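Handout 4: Scoring a ten-pin game

A strike counts ten plus the pinfall of the next two deliveries. A spare counts ten plus the next one. An open frame counts only its own pinfall. Enter no running total until the bonus deliveries are complete. 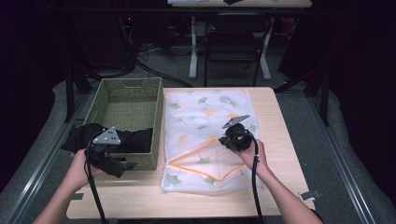 Bramach College, Department of Sport Studies

Baker format: five bowlers share one game. The leadoff bowls frames 1 and 6, the anchor 5 and 10.

Worked case: strike, then 9 and a miss. Frame one is 19, frame two 28.

Problem set 4 is due 25 Apr 2019. Hand it to G. Maluleke, room 510.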